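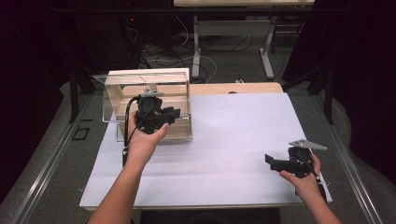 Clear Storage for a Shared Worktable

5 min read

Sekar Rahman and Prasetyo Mandagi
Course project, second report, February 15, 2023

1. What we wanted to find out

The worktables in Pavstead are used by several classes. Small parts get left out, and the next group pushes them aside or puts them in the wrong drawer. Our project asks if a clear acrylic box on the table is a better place for them than a closed drawer. We also wanted to know if a white covering makes leftover parts easier to notice.

2. Setup

The tabletop is light tan wood. We laid a large white sheet over most of it and left a strip of wood bare at the far side. The clear box stands on the sheet, toward the left. The sheet has faint creases, and we did not try to flatten them. Light reflects off the top and side panels of the box, but the wood color still shows through the walls.

We looked at a covered bin from Arnix first. It hid the contents, so we dropped it – Sekar kept the notes for the appendix.

3. Tidying sessions

Each session began with parts spread over the work surface. One of us put them away and the other kept time. We logged 352 items with the drawer and 954 with the box. The totals differ because the drawer was in use by another class for most of February. 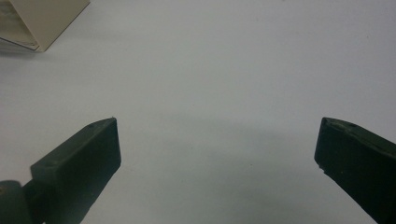 Pale parts were the ones we missed most often. Beige and light gray pieces were easy to overlook on white, and dark ones were found right away. Prasetyo suggested a colored sheet for the second half, but we kept the white one so the sessions could be compared.

4. Still to do

The drawer sessions need to be repeated with the same number of items. We also want to try the box on the right side of the table, as Sekar is left-handed and had to reach around it less than Prasetyo did. The timing sheets are in the Drarkadmont folder.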